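What Is Electrical Tape?

Electrical tape is a stretchy plastic strip with glue on one side. It covers bare wire so that current stays inside. Most tape is made of PVC, a plastic that electricity does not pass through easily.

The strip is wound on a ring called a core. A roll laid flat shows the core as a circle with a hole in it.

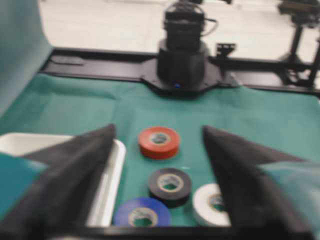
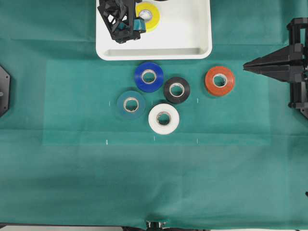
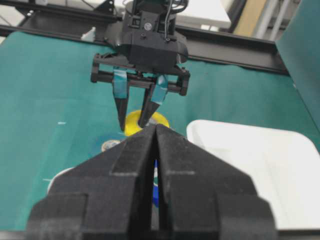
Rolls of tape on a green cloth. The yellow roll is in the tray in the second picture and on the cloth in the third.

Why so many colors? Electricians use color as a label - one color for each wire, so the wires do not get mixed up. The meaning of a color changes from country to country.

Try this: sort rolls by color, then measure across each one with a ruler. A fuller roll is wider. Do not use tape to fix a cord that is plugged in. Ask an adult.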